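Woke up at five again, before the alarm, with my legs still complaining from the hill behind the campground. I lay there and listened to the rain on the roof of the van and decided I was allowed one more half hour, which turned into an hour and ten minutes. So much for the early start!

Coffee on the little stove, oatmeal with the last of the raisins (I have to get more raisins), and then I spread the map out on the bed. I'm 1,175 miles from my own front door as of last night. The whole loop is supposed to be 2,669, at least according to the spreadsheet I made in June when I was feeling very organized, so I'm not even halfway and I've already used up most of my clean socks.

The drive to Humlow was pretty, all wet fields and those long straight rows of poplars. I stopped at a farm stand with an honor box and bought peaches, a jar of pickled beans and a loaf that was still warm in the bag. Ate a third of the loaf before I got back on the road. I had to brush crumbs off the seat at the gas station, and then I found more of them in my sleeve at lunch.

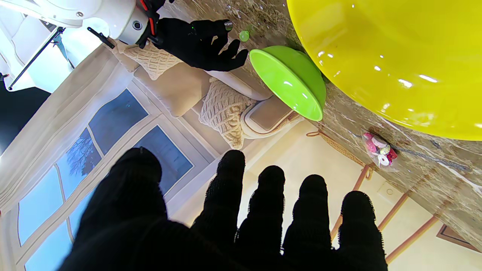 Filed under: Road Diary

Humlow itself is smaller than I thought. One main street, a bank that's now a yarn store, a diner with pie under glass domes. I had the rhubarb. The waitress asked where I was headed and when I said the coast she told me to skip the highway and take the Plurner road along the river, so that's the plan for tomorrow. She drew it on a napkin and I've taped the napkin in here, gravy spot and all.

Laundry took forever. One dryer was out and the other one ate my quarters – twice – before it decided to turn. I read an old gardening magazine cover to cover and now I have strong opinions on when to divide irises.

Money check, while I'm being good: 288 dollars on gas so far, and I'd set aside 700 for the whole trip. That's better than I feared. The campsite tonight was cheap, too, and the showers were hot, and I stood under mine until my fingers wrinkled.

It's almost nine now and the rain has quit. I can hear frogs down by the creek, a ton of them. Need to fill the water jug before I go to bed, and call about the ferry in the morning.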